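Last updated: November 6, 2024

Chapter 5
Color at Work

Color is among the first properties of an object that a person notices and among the last that a designer is able to defend with evidence. A manufacturer chooses a shade for a housing, a handle, or a cap, and the choice is recorded in a drawing as a code. The reasons behind the code are seldom written down. This chapter examines how such choices are made, how they are specified, and how they hold up once an article leaves the plant and enters daily use.

Chapter 4 treated surface as a matter of touch and wear. The present chapter treats it as a matter of sight. The two cannot be separated entirely. A glossy surface and a matte surface molded from the same batch of resin will appear to differ in color, although an instrument set to exclude surface reflection may report that they are nearly the same. Readers who did not complete the exercises on gloss in Chapter 4 should do so before beginning Section 5.2.

Three terms are used throughout. Hue names the family to which a color belongs, such as red, yellow, or blue. Lightness describes its position between black and white. Saturation describes its strength, that is, how far it stands from a gray of equal lightness. In ordinary speech these are often combined — a "bright" orange may be light, saturated, or both — and much confusion between buyers and suppliers begins there. Written specifications should state each one separately.

Strong oranges and reds have a long history in the workplace. They stand out against most floors, benches, and packing materials, and they remain easy to find when partly covered. For the same reasons they lose their value when used too freely. A storeroom in which every bin is orange offers no more guidance than one in which every bin is gray.

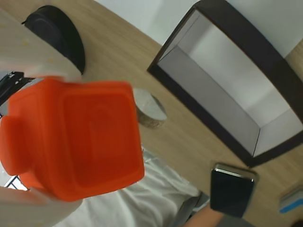 Figure 5.1. A saturated red-orange finish on a glossy plastic article, seen against off-white surfaces.

The contrast between an object and its surroundings depends on lightness as well as hue. Two colors that differ sharply in hue may be hard to tell apart under weak light if their lightness is similar. Workers with a color vision deficiency may meet the same difficulty under good light. Section 5.3 sets out a method for checking a proposed color against its intended background, and Section 5.4 considers the use of shape and lettering to support it.

The case study that closes the chapter concerns Pledura, a maker of household storage goods, and its supplier Makhubela. In May the two firms found that caps approved under the lamps of one plant did not match the lids made in the other. Theano Lazaridis, who led the review for Pledura, traced the fault to the approval samples, which had been kept on an open shelf and had faded. Her report, reprinted in part in Section 5.5, recommends that two sealed samples be held at each site and that both be replaced on a fixed schedule.

After completing this chapter, the student should be able to define hue, lightness, and saturation; prepare a written color specification for a molded part; and explain why a sample must be viewed under more than one light source. The chapter requires nine class hours, excluding the case study.

5.1 Describing a Color in Words

Before measuring instruments were common, color was agreed upon by name and by sample. Both practices continue. Names are quick and memorable, but they vary among trades and regions, and a name alone should never be treated as a specification. A physical sample is more exact, provided that it is stored with care and viewed under stated conditions.

Contact the editors: Rodica Neagu and Mark Anthony Ocampo | Copyright Clandex. All rights reserved. | Back to top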